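**Skurano opens its Wernport workshop for an evening of hands-on robotics**

WERNPORT -- We're opening our doors again this August, and I'm the one who gets to tell you about it. Come by on Wednesday from 4 p.m. and stay as long as you like. Admission is free, kids are welcome, and you can park in the lot behind the Gentile building once their day shift has gone home.

If you've never been to see us, Skurano is a small company (9 of us, at last count) and we teach robots to handle the stuff people have lying on their tables and desks. Cups, wallets, keys, chargers, mail. We don't do cars or giant warehouse arms. What we care about is the kind of picking up and putting down you do all day without giving it a thought, and I can tell you it's a lot harder to teach than it looks!

The main event this year is the Girus project. Girus is our name for the whole way we collect examples: a person holds a gripper in their hand, does a small everyday job with it, and the recording goes into the pile our robots learn from. You don't have to know how to program anything. If you can work a pair of kitchen tongs, you can do this.

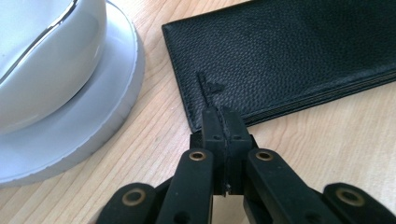

We've set up a goal for ourselves, and we'd love your help with it. Girus has 4000 recorded tasks so far, and we want to add 400 more in a single evening with visitors doing the gripping. At our last open day we got to 184 before the pizza came and everybody wandered off, so this time the pizza is coming later. (I lost that argument, for the record. I wanted it at five.)

A typical turn takes a few minutes. You get a short practice round, then one of us calls out a job: move the wallet away from the saucer, stand it up, lay it back down, put it somewhere else. Leather turns out to be a favorite around the workshop. It bends a little, the layers slide against each other, and a grip that's fine on a hard plastic box can go wrong on it in all sorts of ways. I've been doing this for two years and I still drop things.

Please don't worry about being neat. The clumsy tries are useful to us too, and we keep plenty of them. Left-handers, we especially want you, because most of us here are right-handed and it shows in the recordings. 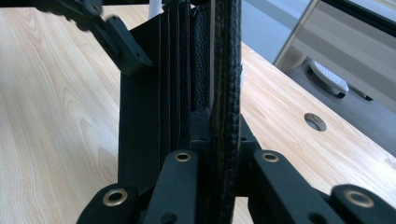 At six we'll run a live demonstration at the long bench by the windows. One of our robot arms will try the same jobs the visitors have been doing, using what it has learned up to now. It won't have learned from your turns yet -- that takes us a good while longer than an evening -- but you'll get a feel for where it does well and where it gets stuck. Ask us anything while it's running. We'll do a second showing at seven thirty for anyone who comes after work.

A few practical things. The workshop is all on one level and the doors are wide enough for strollers and wheelchairs. Kids under ten can use the grippers with a grown-up next to them. The cameras look down at the table and at your hands, and we don't record sound. If you'd like your turn deleted afterward, tell whoever is at the door and it's gone, no form to fill in.

Teachers, if you want to bring a group, please drop us a line first so we can hold a table for you. Reporters and photographers are welcome from three thirty, when it's quieter and you can have a gripper to yourself before the line builds up. Look for the press contact on the Skurano website -- the messages come straight to me, and I answer them the same day unless I'm stuck under a bench with a cable in my teeth.

Doors close at nine.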